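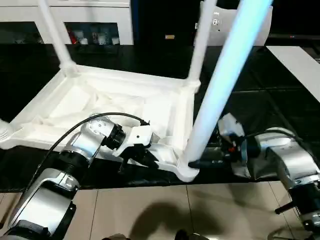
Selling and Giving Away Your Stuff Before a Move: Your Questions

By K. Steinarsdóttir
26 May 2020
28 shares | 2 comments

I moved out of my place in Tokbridge last November and got rid of most of what I owned in the process. Ever since I wrote about it, my inbox has been full of the same questions, so I'm putting all my answers on one page.

When should I start?

Earlier than you want to! I gave myself 40 days and I used every one of them. Books and kitchen things went quickly, but the big furniture dragged on and on. If you have a sofa or a bed to sell, list that first and worry about the mugs later.

How do I decide on a price?

I look up what the same kind of thing is going for in my own town and go a little under. I know it hurts (I loved that bookcase), but a buyer doesn't care what you paid for it. My whole haul came to 315 dollars, and I was thrilled, because that covered the van.

What about small plastic furniture? Does anyone want it?

Yes, and faster than you'd think. Little tables, stools, stacking drawers — people want them for balconies, kids' rooms and garages. Wipe them down, flip them over and check the legs and the underside for cracks before you list them. I'd sell them cheap or bundle them with something else.

Do you let buyers come inside?

I'd rather not. I carry whatever I can to the front step and we do the handover there. For the heavy things I ask a friend to come over for the hour. Right now I leave small items outside and take payment by phone, which suits everybody.

Someone said they'd come and never showed up. What now?

Ugh, I'm sorry. It happened to me with a desk, and then it happened again with the same desk. These days I tell people I'll hold a thing until the evening and then it goes to the next person in line. No hard feelings, no long messages.

Where do I take the leftovers?

Call the thrift stores near you before you load the car! Plenty of them are closed or not taking donations this spring, and the hours keep changing. If yours is shut, try a neighborhood giveaway group, and ask whether anyone on your street is setting up a first apartment.

Did you regret anything?

One lamp. I still think about it. I also gave away my good scissors by accident, in a box marked "Rostska" after my old street, and then had nothing to open the other boxes with.

Can I send you a question?

Please do! I read everything, though I'm slow to answer.

Contact | © 2020 Brindska | Back to top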